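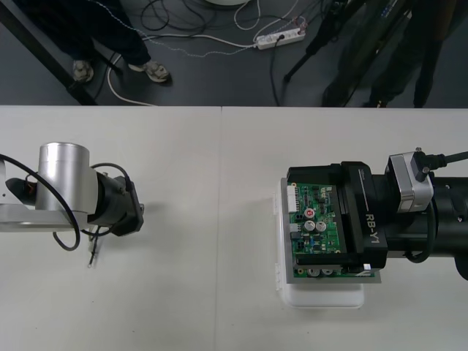
Hatem Belkadi wanted to know, before he even had his coat off, whether two arms that cannot feel much would ever be gentle enough for the kind of boards that come back to Grevon for repair, and whether we would tell him truthfully if the answer was no. I promised him we would, and I think we did, so it seems only right to begin this second report to the Ogundipe Fund with him and with the December open day, and to get to the money and the schedule afterward.

You will remember from our first report that Jemadero is meant to find out how much of the fiddly part of electronics repair (holding a board still, offering up a plug, keeping the wires out of the way) can be done by a pair of robot arms working across a table from each other. You asked us to show the work to people who do repairs for a living, and to do it early, while there was still time to change our minds about things. We were a bit nervous about that, I'll admit! The Forell workshop is cozy at the best of times, and we had never had strangers standing that close to the table while the arms were moving.

We planned on three sessions of 15 minutes each and ended up letting every one of them run over. People wanted to bend down and look, and then they wanted to talk to each other about what they had just looked at, and it felt rude to hurry them along to the coffee. Next time we will put a proper gap between sessions and have somebody keep an eye on the clock who isn't also answering questions. That was me, and I did neither job well.

The work we chose to show was the board and harness exercise. One arm has charge of the circuit board and the other has charge of the wiring, and the hard part is bringing a small plug and its socket together when the wires have ideas of their own. Our visitors understood the difficulty right away, much faster than most of the engineers we have explained it to. Several of them talked about how they use a spare finger to keep the loose wires back, and we have been thinking about that spare finger ever since.

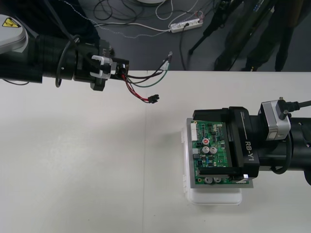
We had practiced the exercise a good deal in the week before, and the log for that week has 245 attempts in it. I am not going to give you a success rate yet. We changed the grip partway through, and then changed the way we decide what counts as a finished attempt, so the early ones and the late ones can't fairly be added together. The full log goes to you with the spring report, with the change marked in it. What I can say is that most of the trouble comes from the harness twisting on the way in, and that the board side of the job has been much steadier than we feared.

On the day itself we did nine runs in front of visitors. Some went nicely and some had to be stopped and started over, and we had agreed beforehand that we wouldn't skip past the bad ones or talk over them. Hatem stayed for all three sessions. His feeling at the end was that he would trust the arms to hold a board for him tomorrow, and that he would want to see a lot more before he trusted them with a connector, and that is pretty much our own view written out in plainer words than we had managed.

The visitors left us nine written suggestions, and these are the ones we have already acted on or mean to:

Label both ends of every practice harness the same way, so a visitor can follow which wire is which.
Try older, stiffer wire as well as new wire. Grevon has offered us a box of theirs.
Say out loud when the arms are about to move. We thought we were doing this. We were not doing it loudly enough.
Put up a drawing of the exercise by the door for people who arrive in the middle.

As for the money, we are a little under on travel and a little over on connectors, which wear out faster than I had budgeted for, and with your permission we would like to move the one to cover the other. The schedule is holding. The stiffer wire comes first, then a second way of gripping the plug, and after that we'd love to have the Grevon people back, and you too if you can manage the trip. There will be more chairs.

2 comments

Maribel T.
Thank you for letting us get so close and for not minding all the interruptions. I was in the last group and would have stayed another hour. Has anybody tried holding the wires further back from the plug? We do it that way with the stiff ones.

Grevon bench team
The box of old harnesses is packed and by our front desk. Some of the plugs have lost their latches, so check before you use them.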